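Speaker notes – student folding project, open evening, October 8, 2025

Start when the side door is shut. Say who I am: Wenche Hellström, I run the after-school robotics club at Lie. Thank Halvard Sundqvist for the room.

Opening
We are a club of 9 students. Most had never written a line of code before July. The project is called Faltar and the job is to get a two-armed robot to fold sports kit.
Ask the room who folded their own washing this week. Wait for hands.

Why kit
Students chose it. Valentin Surdu wanted to stack cups, and he lost the vote. Cloth is harder than cups because it has no fixed shape. Pick up a shirt twice and you get two different shirts, as far as the program is concerned.
Polyester is slippery as well. Cotton tea towels were easier and we spent the first month on those.

How we teach it
A student steers the arms through the fold and the computer records the movements and the camera views together. We have 3,534 recordings, and 279 of them were thrown out. Tariq Yousafzai kept the list of why. Main reasons on his list: arm stopped half way, wrong garment, student forgot to press stop.
Mention that steering is tiring. We swap after 8 folds.

Cameras
Keep this short. There is a high view that takes in both arms, and there are close views at the grippers. The high view is good for the shape of the whole garment. The close views are for the last bit before the fingers shut – that is where most of our early attempts went wrong.
Ragnvald Skjelbred will ask about lighting. Answer: we keep it soft and even, and we don't change it during a session.

Slides 6 to 9, leave each one up for a bit 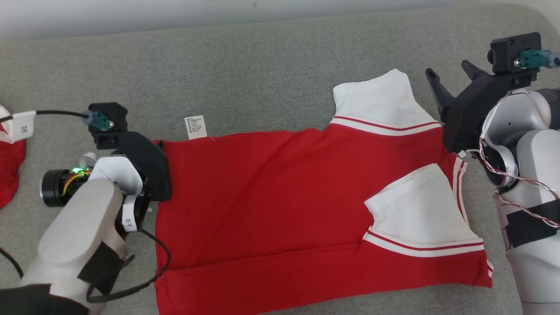

Red polo shirt, both arms in view. 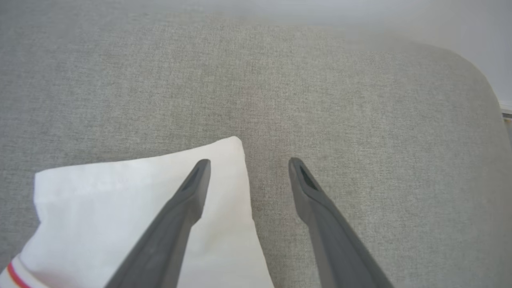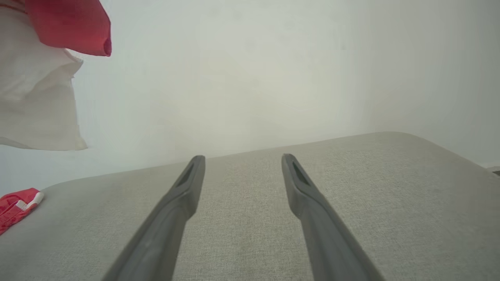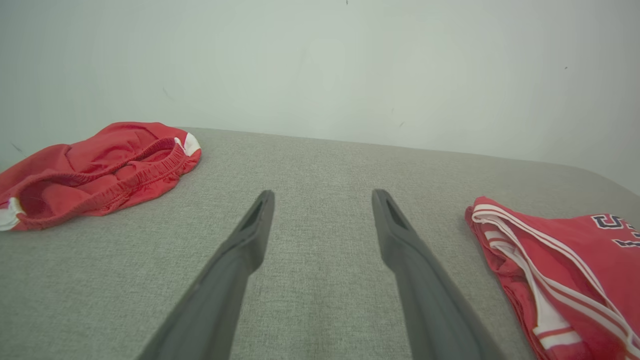

Red shorts on the left, folded red garment on the right.

What went badly
The first training run was a waste of a week. We had mixed the tea towel recordings in with the kit and the robot tried to fold everything into a square. Valentin found it by reading the file names.
Sleeves are still a problem. Collars too, a bit.
We also lost two sessions to a loose cable. Tape is now on the shopping list.

What's next
Long sleeves after the winter break. Grorner have offered us a second-hand computer – say thank you, they have someone in the third row.
Two places are open in the club. Forms are by the door, hand them to Tariq.

Questions, ten minutes. If they ask about cost, send them to Halvard.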